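Paid reviewers wanted: Varnora home simulation kit, second round

Prakodetti is looking for people to try the Varnora kit and tell us in writing what works and what does not. Varnora is a software package for practicing household robot tasks in simulated rooms. It comes with a set of homes and offices, a few robot arms, and a task list built mostly on doors, drawers and short trips from one room to the next. The first round closed in June. We are opening a second one because the door tasks have been rebuilt and need fresh eyes.

What you would do

You install the kit on your own computer, work through a list of tasks at your own pace, and fill out a form after each one. You drive the arm with a game controller or the keyboard. Some tasks also ask you to run the kit's automatic mode and compare it with what you did by hand. After the last task there is a phone call with Catherine Strachan, who runs the reviews. The call is recorded with your permission.

Most of the list takes place in plain rooms with very little in them. A typical door task starts in a carpeted room with a wooden door and a hallway past it. You bring the arm up to the handle, move the door, and get through without hitting the trim. The form asks how the controls felt, whether the door moved the way you expected a door to move, and where you got stuck. Short answers are fine. "I gave up after the third try" is useful to us. 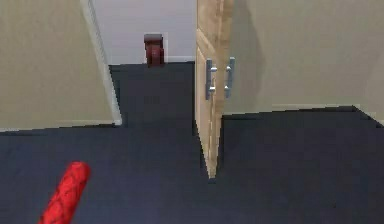 Reviewers in the first round sent in 743 forms, and 384 of them mentioned trouble with handles. Stepan Levchenko rewrote the contact settings after reading those, so expect the grip to behave differently from anything you may have seen in the old demo. If you took part last time you can apply again, but please say so, as we want to keep former reviewers in their own group.

Who can apply

You need to be 18 or older and able to write clear notes in English. No programming is needed for the main list. We would like a mix of people: hobbyists, teachers, people who install doors or kitchens for a living, students, and anyone who has used a real robot arm at work. If you have a condition that affects how you use a controller, please apply. The keys can all be reassigned and we need to hear whether that part holds up.

Your computer should have a separate graphics card and 40 GB of free disk space. Laptops are fine. The kit runs on Windows and Linux. It does not run on a Mac yet.

Time and pay

Plan on 5 evenings, spread over three weeks however you like. Pay is a flat $240, sent after the phone call. If you stop early you are paid for the tasks you turned in. You also keep the license to the kit for a year, including the Costia add-on, which has the kitchen and laundry rooms.

One paid position

We are also hiring a part-time review assistant for six months, 16 hours a week, working from home. The assistant reads the forms as they come in, sorts the problems by task, replays the saved runs and writes a short summary for the developers. You would report to Nosipho Zwane. Experience with customer support or software testing helps. The pay is $27 an hour. Please send a resume and one page of something you have written that explains a problem to another person.

How to apply

Write to Nobuhle Mathebula through the contact form on our site and put "Varnora reviewer" or "Varnora assistant" in the subject line. Reviewers should include their computer's graphics card and a few sentences on what they do. We do not need a cover letter.

Applications for both close on Nov 24, 2020. We answer everyone, usually within a week of the closing date. Questions about hardware can go to Rostislav Koubek through the same form.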